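Sun 10 March

# Kitchen, cleanup day

I finally got around to putting up my kitchen pictures! We moved in last August and I've been promising this page to the Rulter group ever since. It's the sink and dishwasher corner, where I seem to spend half my life (the other half is at the desk). The white counter was the big splurge, and I still wipe it down more than it needs.

The double sink was my one must-have – I'd had a single bowl for years and was so tired of stacking plates around a soaking pan. The steel rack in the sink catches anything that won't go in the machine, and yes, the pink plate lives there more than it lives in the cupboard.
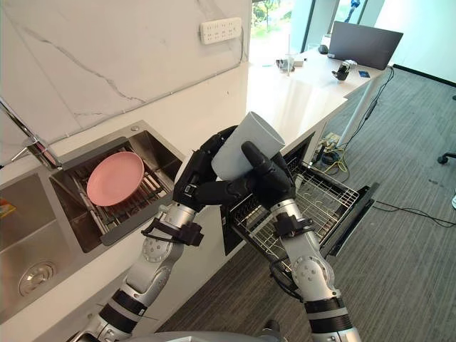 I went back and forth on the backsplash for ages. I had a plain white tile from Etico all picked out, then saw the gray-veined marble pattern and changed my mind on the spot. I love it with the chrome faucet. The power strip went up high on the wall, well away from the splashing, and I'd do that again.

Pantry shelves next!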